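Teaching a two-armed robot to hang up a jumper: a guide for new club members

So you've joined the Clorna robotics club and been handed the laundry task. Congratulations. The maze team gets a trophy cabinet and we get other people's jumpers.

What follows is how we record practice runs for the Bevthorpe student challenge. Saranya Lobo wrote the first version in May, and I've added the parts we learned by getting them wrong.

Before you start

Put the arms in their rest pose and check that both grippers open and close fully. Walk the cables from end to end with your hand. Then start Grustatlow (our logging program, named by a committee of one at two in the morning) and wait for the green light in the corner. If you don't wait, you'll have a lovely run and an empty file.

Pick one garment. Thick ones are easier than thin ones, and anything with a zip should be left for a day when you're feeling patient.

Recording a run

1. Lay the garment flat with the neck facing the arms. You may be generous with the flattening for your first ten runs. After that, scrunch it.

2. Bring one gripper to the hanger and take it by the neck, just under the hook. Grab it by a shoulder and it will swing like a gate.

3. Feed the first shoulder of the hanger in through the collar. Go slower than feels reasonable, then halve that.

4. Use the free arm to pull the other side of the collar over. Most runs die at this step. If the hanger pops out, keep recording and try again. We want the recoveries too.

5. Lift straight up until the hem clears, hold for a slow count of two, and stop the log.

Check the wrist view as well as the head view before you save. A wrist camera spends a fair bit of its life looking at whatever the gripper happens to be pointed at, shadows included, and you need to get used to reading it.

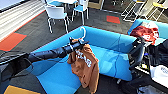

Head view, with the hanger held by its neck. 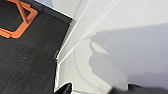 Give each run a score of pass, messy pass or fail, and be stingy with the first one. A sleeve caught inside the collar is a messy pass. A jumper on the floor is a fail, however gracefully it got there.

How many runs do you need? Our first model had 313 and behaved as though it had never met a hanger. At 598 it could get one shoulder in. The current one, which we call Amin, was trained on 2,021 and manages the whole thing on a good afternoon, provided the collar is facing the right way.

When you're finished, park the arms, copy the log to the shared drive and write your initials on the whiteboard next to your run numbers. And take your jumper home. The lost property box is full.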